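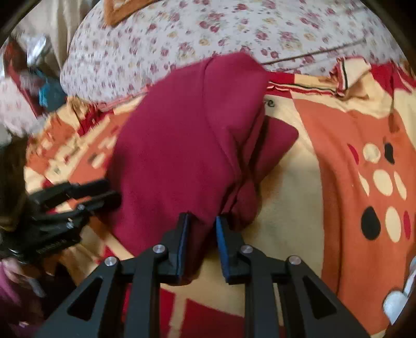
Rhyming picture books: does the scansion matter if the kids don't care?

marrowfat
I've been reading The Goat Who Wouldn't to my two every night since April and I have reached the stage where I lie awake rewriting it. The pictures are lovely. The goat is a proper character. But the verse limps. There's a line on the fourth spread that goes "And the goat, who was not at all a very happy goat," and it has to rhyme with "boat", and by the time you get to the end of it you've forgotten there was a boat.

My children (three and five) think it's the greatest work in the language. So am I being a snob? Does anyone else mind?

pellow_st
Yes you're being a snob, and yes I mind too. Bad metre is the parent's problem, and the parent is the one doing the reading. A three-year-old will laugh at the word "goat" if you shout it through a letterbox.

Duncton
I'll stick up for the goat. We have it and I think the long line is meant to trip you. He's a stubborn animal and the line's stubborn. You have to dig your heels in on "not" and gallop the rest.

marrowfat
I have tried galloping. I bit my tongue.

Duncton
Then you're doing it right.

kirsty_c
Kirsty Cairns here, I look after the under-fives shelves in a small library and read aloud twice a week, so I have Views. A regular beat is what lets children join in. If they can feel where the rhyme is going to land they'll shout it before you get there, and you can have a sip of tea. With a wobbly text they go quiet and look at you as if you've lost your place. I tried the goat at story time once. There was one small boy who joined in on every line, but he was joining in with a different book.

pellow_st
Was it a better book?

kirsty_c
It was the one about the bin lorry, so yes.

thirdshelf
Can I make the opposite complaint? I'm sick of perfect bouncing verse. Every other picture book is di-dum di-dum di-dum di-dum with a bear in it. We were given Niltavik the Night Owl for a birthday, and it's prose, plain short sentences, and it's the only one I don't dread. "Niltavik did not sleep. It was night. Why would he?" That's the entire first page. I've read it 343 times by my reckoning and I'd read it again now.

marrowfat
You kept a tally?

thirdshelf
My daughter puts a pencil line inside the back cover every time. It looks like a prison wall.

vaida_j
Hello, I'm new, Vaida Jankauskaitė. I translate picture books for a living, so perhaps I can be useful or perhaps I'll just moan. A rhyming text of 150 words takes me longer than a chapter book. The rhyme is nearly always tied to what is drawn. If the English has a fox in a box, then there's a box on the page, painted in great detail, and in my language it rhymes with nothing a fox would ever go near. I can't ask the artist to paint out the box. So I end up bending the metre a little to get the fox home. When I see a limping line now I always wonder who was bending, and around what.

pellow_st
That's a generous way of looking at it. The goat's in its original English though, so nobody was bending but the author.

vaida_j
Yes, for the goat I have no excuse.

Duncton
I'm beginning to feel alone with this goat.

hobnail
Illustrations count for more than any of this. I'd forgive a terrible couplet if there's something in the corner to look for. Avik and the Snail has a snail on every page but one, and the page with no snail caused a scene in our house that went on past bathtime.

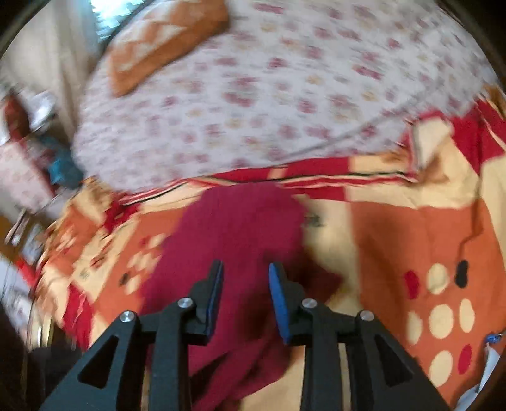 marrowfat
Bedtime tonight was the goat again, and I paid attention this time. Pellow's right that they'd laugh at it through a letterbox, but Duncton may have a point as well, because the five-year-old does the long line herself and she takes a huge breath before "not" that I've never taken. She's also decided the book needs props. So a crumpled maroon cloth on a patterned bedspread is now the sea, the pillow is the boat, and I am the goat, which I notice is a non-speaking part. I still say it doesn't scan.

Duncton
She's a born reader of goats. Thank you.

kirsty_c
The breath is interesting. I might have been rushing it. I'm not putting it back in story time, but I might have been rushing it.

thirdshelf
A maroon sea is more adventurous than anything in the actual book, from memory. Isn't it all pale blue?

marrowfat
Pale blue and a bit of grey. She has been quite firm with the artist.

pellow_st
Nobody has mentioned the last page. The whole thing builds up to whether the goat gets on the boat and then it's "And that was that, and that was all, and that was quite enough." It doesn't rhyme with anything! The line before ends in "harbour". What am I supposed to do with "harbour"?

Duncton
You leave a pause and close the book. It's a joke about the author giving up.

pellow_st
Or it's the author giving up.

vaida_j
If they ever offer it to me I'll put the barber in. Harbour, barber. Somebody can paint a barber.

hobnail
I'd buy that. Put him on every page but one.

kirsty_c
Please don't. I'm the one who has to deal with them when they can't find him.

marrowfat
For what it's worth I've had a go at the fourth spread: "The goat was glum. He shook his coat. He would not, could not board the boat." Too Seussy?

thirdshelf
Very. Also it's better.

Duncton
It's smoother. I don't know about better. You've taken out all the goat.

marrowfat
I read it to the three-year-old in place of the real line and was told "No. Do it properly." So there we are.

Recent threads
Books with flaps: repair or surrender?
Is Wang the Weaver too sad for a four-year-old?
Board books that survive teeth
Trendix the Tin Fox, book two: worth it?
Doing the voices when you can't do voices
Counting books that go past 21
Best bedtime poems for people with no time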